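Getting an Old Wooden Cabinet Back in Shape (Without Stripping It)

Last updated: January

I have a soft spot for small cabinets with a hutch on top. You get doors down below, a drawer in the middle, and a little open spot up high for the things you reach for all the time. They also tend to show up secondhand smelling like somebody's basement, with a drawer that sticks and doors that rub. Mine came from a moving sale over in Olthorpe, 38 dollars including the shelf (the seller had it in a separate box, and I almost drove off without it!).

I didn't want to refinish it. The color was already nice and warm, and sanding grooved trim is my idea of a bad weekend. So this is just cleaning, fixing and filling.

What I used

- A couple of soft rags and an old toothbrush
- Dish soap and warm water
- Baking soda
- A screwdriver that fits the hinge screws properly
- Wooden toothpicks and wood glue
- A plain white candle
- Paste wax, the clear kind

Step 1: Empty it and air it out

Pull everything, shelf included. Open both doors as far as they'll comfortably go and leave them like that for a couple of days. I set a bowl of baking soda on the cabinet floor and took the drawer all the way out so air could get up in there too. My neighbor Vilja Ahonen swears by coffee grounds, but then your dish towels smell like coffee, so pick your poison.

Step 2: Wash, but barely

A few drops of soap in a bowl, wring the rag out hard, and go with the grain. The grooves on the drawer front are where the grime lives. I did those with the toothbrush, one groove at a time, with the radio on. Wipe dry right behind yourself. Don't let water sit around the hinges.

Step 3: Tighten the doors

Open each door halfway and lift gently at the outer edge. If it moves up and down, you've got loose screws. Snug them first and see. One of mine just spun in its hole, so I took it out, dipped 2 toothpicks in glue, pushed them in, snapped them off flush and let it sit overnight. Next morning the screw bit right in.

If a door still rubs after that, look at the feet before you go planing anything. My floor slopes, and a folded bit of cardboard under one leg fixed what I was sure was a warped door.

Step 4: Candle the drawer

Rub the candle along the runners and the bottom edges of the drawer sides, then work it in and out about 12 times. Do the knob screw while you're in there. They're always loose.

Step 5: Wax

Thin coat, wait until it goes hazy, buff. Outside only! I waxed the inside of a cabinet once and the smell hung on for months.

Step 6: Put things back with some kind of plan

The lower floor gets the heavy stuff, the shelf gets what you use every week. Books go upright up top, pushed to one side so they lean on something solid, and that leaves room at the other end for something soft. Wipe-down day is a good time to check the hinges again, so I leave both doors open until I've had a look.

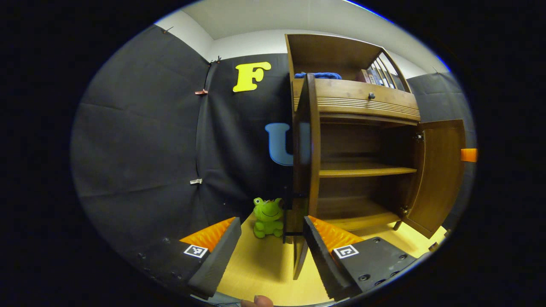 Both doors open, books or binders to the right in the hutch, something blue and soft to the left.

I haven't decided on the drawer yet. Batteries and tape, probably, and the takeout menus. Renato Mansilla wrote in after my last cabinet post to say he lines his with leftover wallpaper, and now I'm digging through closets looking for a roll I know I kept.

Contact | Copyright Mamside | Back to top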